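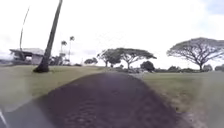 園路縁材「ウェデレル」は、芝生と舗装の境目を納めるための埋設型の見切り材です。公園やゴルフ場のカート道のように、刈り込んだ芝生の中をアスファルトの園路が通る場所で使われています。縁を入れずに舗装した園路では、路肩の線が少しずつ不揃いになり、右側の路肩のように灰色の砂利や細かなくずが帯状に溜まる箇所が出てきます。ウェデレルは舗装面と同じ高さで納まるため、芝刈り機の車輪をそのまま載せて作業できます。

製品の構成
本体は長さ3mの直材と、現場で曲げられる曲線用の2種類です。高さはどちらも100mm、材質は再生ポリエチレン、色はチャコールと赤茶の2色です。継手は差し込み式で、本体と同色のものが付属します。固定用の杭は別売りで、地盤に合わせて長さを選べます。

施工について
既設の園路に後から入れる場合は、路肩の砂利と落ち葉を取り除き、舗装の端を切りそろえてから溝を掘ります。溝の幅は本体の厚みに片側13mmを足した寸法が目安です。本体を据えたら杭を打ち、芝生側を現場の土で埋め戻して軽く締め固めます。ヤシなど根元の張り出す樹木が近い場所では、根を切らずに線形を逃がしてください。曲線用はこのような箇所にも使えます。

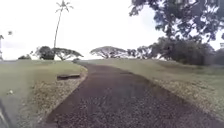 緩い坂や曲がりのある区間では、曲線用を内側と外側の両方に使います。曲がりの内側には落ち葉と土が溜まりやすく、芝が薄くなって土が見えてくることがあります。縁材を入れたあとも落ち葉の清掃は必要ですが、境目が一定の線になるので、ブロワーでも熊手でも作業の幅を決めやすくなります。芝生内に排水桝や点検蓋がある場合は、縁材から蓋の端まで手が入る程度の間隔を空けてください。

舗装の色との組み合わせ
濃い灰色のアスファルトにはチャコール、赤みのある骨材の舗装には赤茶が合わせやすい色です。日の当たる場所では年月とともにどちらもやや明るくなります。補修で一部だけ交換すると色の差が出るため、区間の端から端までまとめて交換することをおすすめします。

仕様
品名:ウェデレル 園路縁材
品番:153(直材)、153C(曲線用)
高さ:100mm
付属品:継手
別売品:固定杭、端部キャップ
製造:スタンケヴィチュス
販売:ジヴィリコ

納期とお問い合わせ
直材は在庫品です。曲線用の赤茶は受注生産のため、7月など施工が集中する時期は早めにご連絡ください。数量の拾い出しは、園路の延長と曲がりの位置が分かる図面をお送りいただければ無料で行います。サンプルは2色とも用意があります。担当はジヴィリコ外構資材課のパリサ・シャリフィです。

端部キャップは従来のドゥネッティ製からウェデレル専用品に変わりました。旧キャップは現行の本体には取り付けられません。

掲載内容の更新日:2020年12月2日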